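Home | Visits | Reports | Contact

Open Day at the Prothero Tableware Works, Plonedier

Print this page | E-mail this page

Posted December 27, 2021 by Trefor Maddocks

The Prothero works opens to the public once a year, in October, and this time I got a place on the morning tour. Tickets have to be booked ahead. There were 36 of us, split into two groups at the gate. I was in the second group, led by Hae-won Koo, who runs the finishing department.

Getting there is simple enough. The bus from Predthorpe stops at the bottom of the hill and the walk up takes ten minutes. Drivers can use the yard behind the warehouse, but it was full before we started. Coats and bags go in a locker room by the entrance. You get a paper badge and a pair of shoe covers and have to wear both the whole way around.

The forming room

We started where the plates are shaped. It is a long, low building and loud enough that Hae-won waited until we were in the corridor to take questions. The company makes 94 different items at present, counting lids and saucers. Plates are the bulk of it. She said bowls used to be, but restaurants have been asking for wider, flatter plates for several years now.

The old pattern books are kept in a cabinet in the corridor. We were allowed to turn the pages. The oldest one has pencil notes on rim widths, with a lot of crossing out. One man in our group used to work in a print shop and spent most of the stop looking at the bindings.

Color and finish

The next stop was upstairs, where new colors are looked at before they go into the range. Samples are kept on open shelves, sorted by shade. The staff look at them under window light in the morning and under lamps later in the day, and they set food beside them, mostly fruit and bread, to see how the color holds up next to it. Hae-won said a green that looks fine on the shelf can look gray next to a tomato.

The pale green was the one people in our group liked best. It is a chalky mint with a lighter rim, and it goes well with a reddish apple or anything else in warm colors. Fine ridges run in rings just inside the rim. The center is left flat so that a knife does not catch. 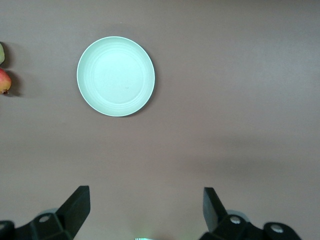
The seconds shop

The tour ends in the shop, which sells seconds and ends of lines. Most of what I picked up had a small flaw, a speck in the surface or a rim slightly out of true. Boxed sets of the older Brusik pattern were stacked by the door at 50 dollars. There were roughly 169 people through the shop by noon, according to the woman at the register, and the soup bowls were nearly gone.

I bought four side plates and a butter dish. They wrap everything in newspaper, and you should bring your own bag. Cards are accepted but the machine was slow.

Tea and questions

Tea was served in the canteen on the company's own cups. Hae-won stayed for half an hour and answered questions. Someone asked about dishwashers and she said the current range is fine in them, but that the older patterns should be washed by hand. Someone else asked whether the mint green would be made in a larger dinner size. She said it had been discussed and she did not have a date.

The stairs to the color room are steep and there is no elevator. Visitors who can't manage them are shown a set of samples in the canteen instead. Children under eight are not admitted to the forming room. Allow two hours for the tour, and longer if you want the shop.

Booking for the next open day is through the works office in Plonedier.

Print this page | E-mail this page

Previous report | Next report | Back to Visits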